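Section 13. Preparing and supervising a rehearsal in the Moon model home

13.1 Who should read this section

Section 13 is written for household assistants, shift leads and planners at Domico whose duties now include supervising the Verkum tidying unit. It assumes that you have a Trultell account and have completed the induction described in Section 2. No knowledge of programming is needed.

Before the Verkum unit carries out a new task in a client's home, the task must be rehearsed in Trultell using the Moon model home. The rehearsal is prepared by the assistant who knows the task. It was formerly prepared by the planning office alone, and the change has been made at the request of the assistants who took part in the first trial.

13.2 What changes in your working day

Assistants remain responsible for the visit as a whole. The unit may be given fetching, carrying and putting away. It may not be given personal care, medicines, cooking or anything involving an open flame, and no shift lead may authorise an exception.

Time spent on rehearsals is working time. It is entered on the rota under code 1225 and must not be fitted into breaks or travelling time. If a rehearsal cannot be completed within the shift, the task is carried out by hand at the next visit, as before.

Rehearsal results are held against the task and do not form part of any staff appraisal. Questions on this point should be put to Felicidad Saludo, Head of Service Change, on extension 108.

Note: An assistant who does not yet feel ready to supervise the unit may ask for a second induction session. The request goes to the shift lead and need not give a reason.

13.3 Opening the model home

1. Sign in to Trultell with your own staff number. Do not use a colleague's session, even for a short check.

2. Select Homes, then Moon, then New rehearsal. Loading may take several minutes on the older office computers.

3. Enter the task in plain words, as you would explain it to a new colleague. "Bring the phone from the bed to the dining table" is a suitable entry. "Tidy up" is not, and will be returned to you.

4. Choose a starting room. Where the task passes between rooms, choose the room in which the object is to be collected.

5. Move through the home using the arrow keys and look at each area the task will cross. Pay attention to open doors, furniture legs, changes of floor and small objects on surfaces. These are the points at which your own experience of clients' homes is of most use.

6. When you are content that you have seen the whole route, press Hold. The home will stay as it is until you release it. 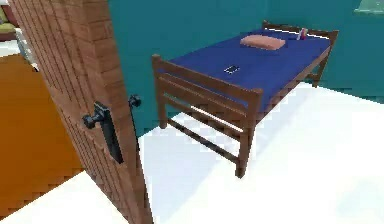
Bedroom, with the door standing open and items on the bed.

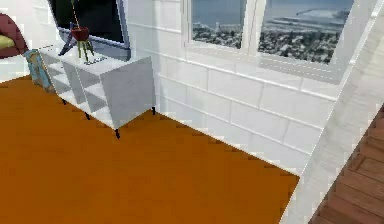

Cabinet and window, with a different floor beyond the white column.

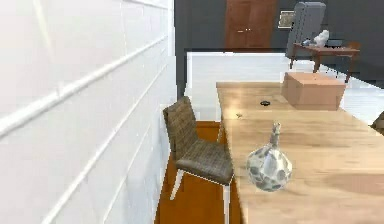

Dining table, with the vase near the front and a closed box further back.

13.4 Marking the home

Marks tell the unit what it may handle, what it must leave alone and where it must slow down. They apply only to the rehearsal in hand and are cleared when it is closed.

1. Press Mark and select an object. The name proposed by Trultell will appear beside it. Correct the name if it is wrong or too vague. If you are not sure what an object is, enter "unknown".

2. Give the object one of the following marks:

Handle - the unit may pick the object up.
Leave - the unit must not touch the object but may pass near it.
Keep clear - the unit must stay well away from the object and from the surface it stands on.

3. Mark breakable ornaments and vases Keep clear, unless the task is about them. Hanging plants are also to be marked Keep clear, including any stems that trail below the pot.

4. Select each door on the route and set it to Open, Closed or Ask. In a client's home the correct setting is nearly always Ask. Bedroom doors are never set to Open without the client's agreement, whatever position they happen to be in when you arrive.

5. Draw a slow line wherever one kind of flooring meets another. If there is a step or you cannot tell whether there is one, draw a stop line. The unit will wait there for an assistant.

6. Press Save marks.

CAUTION: Objects marked "unknown" are treated as Keep clear. Do not change the mark simply to let the rehearsal finish. A bottle standing on a bed or shelf may contain medicine, and medicines are outside the unit's duties.

13.5 Running the rehearsal

1. Press Release, then Run. Keep the Stop key within reach throughout.

2. Watch the whole run at normal speed. Fast playback is available to planners but is not accepted as supervision.

3. If the unit does something you would not wish to see in a client's home, press Stop at once and write down what you saw. Everyday language is best. "It went too close to the chair and a person sitting there would have been startled" is more useful to the planning office than a general remark that the path was poor.

4. Adjust the marks and run the task again.

5. Repeat until the task has been completed without a stop on 20 runs. These need not be done in one sitting, and may be shared between two assistants provided that both sign the record.

6. Press Close and sign. The task is then sent to the shift lead.

Note: Trultell moves small objects slightly between runs, and may turn chairs or boxes. The larger furniture stays in place. If you find a wall, cabinet or bed in a new position, stop and report a fault.

13.6 Before the first visit

The model home does not match any client's home. Approval of a task means that it may be tried under supervision, and the first visit should be planned with extra time.

1. Ring the client or the family contact beforehand. Explain which task the unit will do and that an assistant will be present from start to finish.

2. On arrival, ask again. Consent given on the telephone may be withdrawn at the door, and the visit then goes ahead without the unit.

3. Walk the route yourself before the unit is switched on. Compare it with your notes from the rehearsal, and mark anything that differs on the hand-held controller.

4. Remain in the same room as the unit. If the client needs you elsewhere, press Pause on the controller before you leave.

5. Record the visit on the usual form and add the rehearsal number in the box marked Equipment.

CAUTION: The hand-held controller must be on your person and not on a table, trolley or window sill. The unit does not stop by itself when the controller is put down.

13.7 Handing over at the end of a shift

Rehearsals left on Hold are passed to the next shift at 18:00. State in the handover note which marks are complete and which are still open. The incoming assistant may disagree with a mark and is entitled to change it, but should leave the original comment in place so that the planning office can see both views.

Rehearsals left on Hold over a weekend are closed on Monday morning. Marks are lost when this happens, although written comments are kept and may be copied into a new rehearsal from the Comments page.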